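Cutting mat (scale modelling)
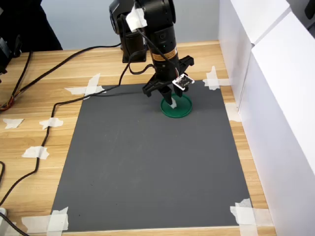
A cutting mat is a flat sheet laid over a work surface to protect it from blades, glue and paint during the building of scale models. Most are made of layered PVC, with a soft upper layer that closes up after a light cut and a harder core that stops the blade. Sizes follow the paper standards, A3 being the most common among figure and armour modellers, though larger mats are made for ships and dioramas. A mat may lie loose or be fixed down; a large dark grey one taken to a wooden tabletop with tape stays put, and small parts are often kept in a lid on the mat; a small white object lies in a round green one here.

Use

Parts are cut from the sprue with side cutters and trimmed on the mat with a knife. Photo-etched brass is usually cut on glass or a hard tile instead, as the soft surface lets thin metal bend. Kits with individual track links put heavy wear on a mat — the Barcombe 1/35 recovery tractor has 252 links, each with 5 attachment points to be cleaned up.

Materials and makers

Early hobby mats were sold by drawing office suppliers. Casomitz, a maker of resin figures, later sold a mat with scale rulers in 1/35, 1/48 and 1/72 along its edges. The Opoku mat, printed on one side only, was 3 mm thick and was sold in a single size. Its production run came to 1,462 mats.

Care

Mats warp if left in sunlight or near a radiator, and a warped mat seldom lies flat again. Solvent glues mark the surface, and acetone can dissolve it. Dust and fine shavings are removed with lukewarm water and a little washing-up liquid. Storage is flat, or hung from the hole provided on some types.

See also: Hobby knife, Sprue, Photo-etching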